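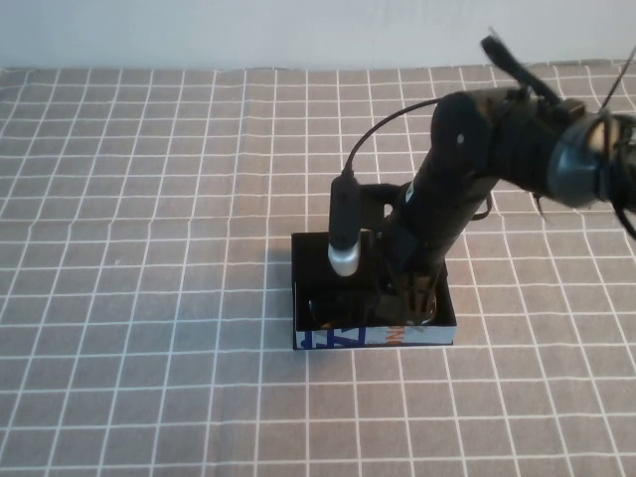

The Lindville swap table is back on its feet, and I spent most of Saturday morning leaning on it, so let me tell you how it's going. If you missed the first one in November, the idea is simple enough: you bring small things you don't need, you take small things you do, and everything gets sorted into little boxes so people aren't pawing through one giant heap (which is exactly what we did in November, and my back still remembers). The boxes are whatever people had at home. My favorite is a shallow black one, shiny on the inside, with blue and orange lettering still on the front from whatever it held when it came from the store. It sits on the gray cloth with the white grid and looks like it was made for the job.

The cloth belongs to Borghild Aasen, who bought it for her own kitchen and then decided it was too gray. Her loss! I love it. The squares give you somewhere to put things, and you'd be surprised how much better people behave when there are lines to follow. Valter Vik lines up his boxes so every corner touches a line. Mine tend to drift.

Anyway, the news part. The group has the back room at the Hornholm building until the end of the season, with the same key and the same arrangement about the lights (last one out gets both switches, the one by the door and the one behind the coat rack). We asked for the front room too and were told no, which is fair, the choir was there first.

Borghild wrote down every item that went through in November, all 747 of them, in a green notebook I'm not allowed to touch. 400 of those were screws, hooks and other hardware, if you count a bag as one item, and she does. We did argue over whether a jar of mixed washers is one thing or a jarful of things. It's one thing. It's in the notebook.

What we're short on now is boxes, and I mean the shallow kind. We have plenty of deep ones and they're no good, everything slides to the bottom and you end up tipping the whole lot out to find one hinge. Look for something you can see into while standing up, no lid, with sides that don't flop. Mohit Joshi has been cutting down packaging at home with a utility knife and brought in a stack tied up with string. He leaves the printing on. There was some talk about covering them all in plain paper so they'd match, and Amado Estrella even brought a roll, but we did one and it looked like a school project from when I was nine, so the paper has gone back to Amado's garage.

Labels are still a sore point. Jonatan Hedlund wants them on the front of every box, in capitals. I want them on a strip of tape on the cloth, so you can move a box without the label going with it. We tried it his way on one side of the room and my way on the other, and people ignored both and just looked in the boxes. So for now, no labels, except on the one for batteries, which says BATTERIES, and please don't put anything else in there. Somebody left a set of earrings in it. They're very nice earrings, small green stones, and they're in an envelope at Backlund's counter if they're yours.

A few things that came up on Saturday, in no order. Keys with no lock go in the odds box, and no, we can't tell you what they open. Sewing notions have moved to the table by the window, the light's better for threading. Kitchen bits (jar rings, cookie cutters, those little corn holders) went so fast that Borghild says she's bringing her entire third drawer next time, and I've seen that drawer, so come early. We've got way too many curtain rings, please take curtain rings. Anything from Hameo that came flat-packed and left you with spare dowels, we'd love the dowels. Valter is hoarding them for a birdhouse he's been describing to us since last fall and none of us has laid eyes on.

Coffee is still free and still pretty weak. The cups are in the cabinet above the sink, and if you use one you wash it, I shouldn't have to write that in a news item but I am writing it.

If you have shallow boxes to give, drop them at Backlund's any afternoon, next to the umbrella stand, and put a note on them saying "swap" so they don't get flattened for recycling. That happened to a really good bunch in November and Mohit still brings it up. Don't bring glass, paint, or anything that needs an instruction booklet bigger than itself. Small stuff only, small enough to close your hand around is the rule we use, and yes, Amado's hands are bigger than mine, we've been over that.

I'll put the next date on the door as soon as the choir tells us theirs. Bring your own bag.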